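A thread on trying to get the bus back to Birnilcombe, which I have now been doing for longer than the bus ran.

The 265 used to go from Tidodham to Birnilcombe via the surgery, the big shop and the crematorium, an order of stops my dad described as efficient.

It was cut in June. The notice went up inside the bus shelter, behind the timetable for the bus that no longer existed.

The reason given was low use. They counted passengers during half term, when the college kids who fill the thing were all in bed.

So we did our own count. More than 4,000 journeys over the spring, written in biro by people who also had shopping to carry. I typed it all up. My sevens and their sevens are different sevens.

We had the first meeting at the hall. You could tell it was a serious campaign as the drinks came out before the agenda did.

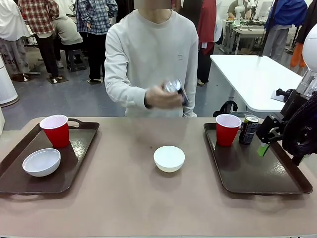 Khrystyna Hnatiuk: did you get the Leite end of the village on board? We lost the 706 the same month and all we got was a leaflet about cycling

We did, and I'm sorry about the 706. I've had the leaflet too. The man on the front is cycling downhill. The road to Leite goes up for two miles and then has a quarry.

Next came the letter. Four drafts. The first was rude, the second was ruder, the third had a poem in it (not mine). The fourth was dull enough to send.

Six weeks later they wrote back to say we'd been offered "demand responsive transport". It's a minibus. You ring up the day before and tell it where you'd like to go, and it tells you it's full.

I tried it for the dentist. It could get me there at 8.15 for an appointment at 2. I asked about coming home and the line went quiet for a bit.

There's an app too, made by a firm called Hirnico. It asked me to rate my journey. I hadn't had one. I gave it 3 stars for the waiting.

Second meeting was better attended, mostly by people who'd also tried the minibus.
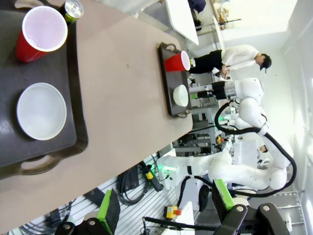
Kianoush Sadeghi wants to know why we don't just ask the college to pay for a morning run and let everyone else pile on.

We have asked. They like the idea very much and would like somebody else to fund it. But they've agreed to come to the next meeting, so that's one more party in the room liking it very much.

Meanwhile the shelter has been repainted – lovely job, dark green, new bench. Best bus stop we've ever had.

If you ever used the 265 and haven't written in yet, please do. Say where you were going and what you do now instead. "I get a lift off my daughter and we row" is a perfectly good answer, and I've already used it.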